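Review: Trulau T2 hand-guiding and remote teaching kit

Reading time: 4 min 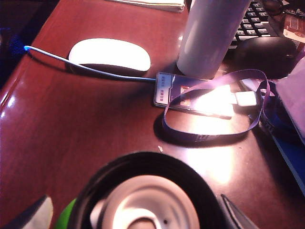
Sullgate Applied Automation Group – Equipment Reviews

The Trulau T2 is a teaching kit for small robot arms. It consists of a handle that clamps behind the wrist for hand guiding, a tabletop leader arm for remote control, a wrist camera, and recording software. We used it for three weeks on our own six-axis arm with a parallel gripper. All recording was done on office desks, with ordinary clutter left in place: a keyboard, two mice, a lanyard with a card holder, a white bottle. The previous kit we reviewed, the Sernoler, was tested on a matte bench with nothing on it, so the two sets of results should not be compared line by line.

Installation

The handle and camera mount to the standard flange pattern with four screws. Allow an hour the first time. The cable from the handle is long enough for our arm but has no strain relief at the wrist end, and it snagged twice on the elbow joint before we tied it back. The camera bracket has one fixed angle. At that angle both fingertips stay in view at the lower corners of the picture, and the object being gripped sits at the bottom center. For a teaching camera this is the correct compromise. Tall objects lose their tops at close range.

The software installed without trouble on one workstation and needed a driver rollback on the other. The manual covers this on its last page, where few people will look first.

Hand guiding

Gravity compensation is good. With the payload entered correctly the arm holds its position when released, and the force needed to move it is low enough for one hand. With the payload left at the default it drifts down slowly. The software does not warn about this.

The deadman switch on the handle is stiff. After 73 demonstrations in one session the operator's thumb was the limiting factor. The gripper trigger is on the same side as the switch, and closing the gripper tends to nudge the wrist by a few millimeters at exactly the moment it should be still. We got cleaner grasps by stopping, closing, waiting a beat, and then lifting. Those pauses end up in the recording and have to be trimmed.

Hand guiding also puts the operator's arm between the lights and the desk. On a second camera looking down from the side this ruins a fair share of the footage. The wrist camera is less affected.

Remote control

The leader arm is the better half of the kit. It is a scaled copy with matching joints, so there is little to learn, and the operator can sit out of view. Delay was low enough that we stopped noticing it. The trigger follows finger pressure smoothly through most of its travel, then jumps near full close. On rigid objects this does not matter. On a round container with a lid it shifted the lid on several attempts.

There is no force feedback. Contact with the desk has to be judged from the camera view, and on a polished wood surface that is hard. Glare covers part of the picture and hides edges. A clear plastic card holder was the worst case: one end washed out to white at some angles, and the operator had to work from memory of where it lay. We turned off one ceiling light for the later sessions and the problem shrank. Fixed exposure would help more, but the setting is only available in the configuration file.

Recording and playback

Each demonstration is stored with joint positions, gripper opening, and video on a common clock. Timing between video and joints was consistent across the 200 recordings we kept. Trimming is quick, labeling is slow. Every clip must be opened before its label can be changed, and there is no batch rename. Failed attempts can be flagged but not sorted.

Direct playback of a taught motion works as long as nothing has moved. Export to our training scripts worked after we wrote a short converter. Format documentation is accurate, though thin on units – joint angles are in radians, gripper opening is in percent, and only the first of these is stated.

Compared with the alternative

The Szczepańska leader arm, which we have had on loan since June, has a lighter trigger and better bearings. It comes without a camera, a handle, or usable software. A group with its own recording pipeline should look at that one first.

Verdict

Good: leader arm, camera angle, synchronized recording.
Poor: deadman switch, handle trigger placement, labeling tools, hidden exposure setting.

We would buy the remote control half on its own if Trulau sold it separately. As a bundle it is fair value for a lab starting from nothing. The handle went back in its case after the second week, and the leader arm is still bolted to the desk.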